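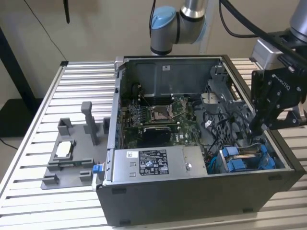
Bench and Electrical Check, Lonbridge Repair Room
Tue 16 April

Good morning, all, and thank you for keeping the place so tidy over the winter (it made my walk-through a pleasure, and a good deal shorter than the last one!). My comments are under each item, so please read the ones for your own corner even if you skip the rest.

1. Power strips and cords
Checked: yes. Result: one to fix.
The strip by the window has a cracked end and has been tagged. Please don't peel the tag off, however handy that outlet is. The replacement is on order from Dundard, part 805.

2. Machines unplugged before the cover comes off
Checked: yes. Result: OK.
Everyone I watched pulled the cord first and then held the power button down for a few seconds, just as we ask. Lovely to see.

3. Wrist straps
Checked: yes. Result: OK, with a note.
Straps are all sound, but two of the clips are getting loose, and I'd like those swapped before the August open days.

4. Loose screws and small parts
Checked: yes. Result: needs work.
I know, I say this every time. Trays, please, and put the lids on when you go to lunch. I found a screw in my shoe when I got home.

5. Fire extinguisher
Checked: yes. Result: OK.
Unit 972, needle in the green, pin and seal in place. The coat rack has crept in front of it again, so I moved it back toward the door.

6. Shelf loading
Checked: yes. Result: OK.
The Gbeho shelving is marked for 200 pounds a shelf and we are well under that. Heavy things still belong at the bottom, monitors especially.

7. Exit and walkway
Checked: yes. Result: fixed on the spot.
A box of keyboards was holding the back door open. It was a warm day and I do understand, but please use the wedge.

8. First aid kit
Checked: yes. Result: restock.
Low on small bandages and out of burn gel.

Open items: 1, 3, 4 and 8.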